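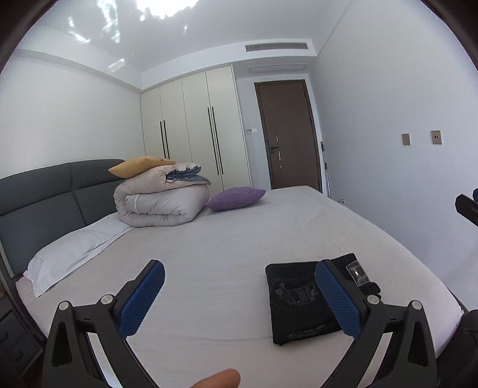 Inicio | Charlas | Talleres | Contacto
Buscar en el sitio Buscar
Imprimir | Enviar por correo

Cuidar una pinza de mano: notas del ponente
Jarosław Zawadzka, taller de mantenimiento, Meradberg

Diapositiva 1. Saludar. Decir que la charla dura 20 minutos y cumplirlo, por una vez. Preguntar quién ha desmontado ya una Ukeo. Preguntar quién la ha vuelto a montar. Esperar a que bajen las manos.

Diapositiva 2. La Ukeo se estropea poco y se descuida mucho. Casi todo lo que llega al banco con la etiqueta «fallo de electrónica» es pelusa. Contar lo de Krawczyk: cambiaron el cable, cambiaron la placa, redactaron un informe de 17 páginas y al final alguien sopló.

Diapositiva 3. Rutina antes de cada turno. Abrir y cerrar a mano, despacio, sin datos ni prisas. Las dos mordazas tienen que llegar a la vez; si una se adelanta, mirar los pasadores antes de echarle la culpa al calibrado. Paño seco en los brazos. Nada de aceite: atrapa fibras y en una semana tenemos fieltro.

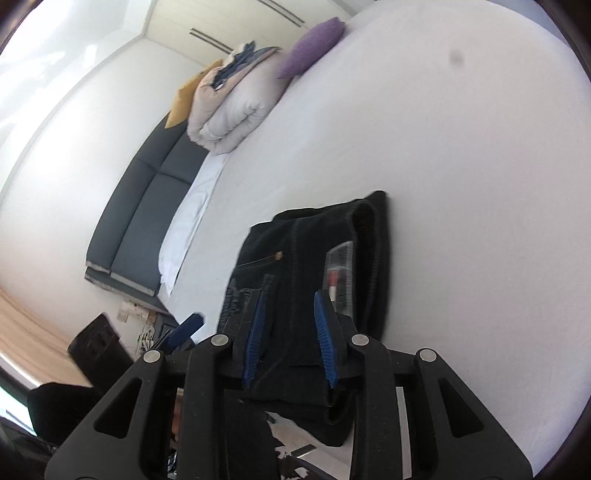

Pinza abierta sobre unos vaqueros negros doblados. Almohadillas azules estriadas y cuatro pasadores a la vista.

Diapositiva 4. Dejar la foto un rato. Las estrías se limpian a lo largo, con cepillo blando. La tela vaquera es buena prueba de agarre: gruesa, con costuras y algún remache dispuesto a morder la goma. Las almohadillas se cambian por parejas. Sí, también cuando «la otra está casi nueva». Repuesto Skoder, cada 100 horas.

Diapositiva 5. Ajuste. Cerrar del todo, poner el cero, abrir del todo, anotar. Repetir tras dejarla reposar 24 horas si se ha tocado algún pasador. Aquí suele protestar la segunda fila. Dejar que proteste.

Diapositiva 6. El cuaderno. Una línea por intervención, con letra legible. «Revisado, OK» lo escribe también quien no ha revisado nada; lo sé porque lo he escrito yo.

Preguntas. Si sale el tema de la cinta americana, remitir a la diapositiva 4 y beber agua.

Subir | Anterior | Siguiente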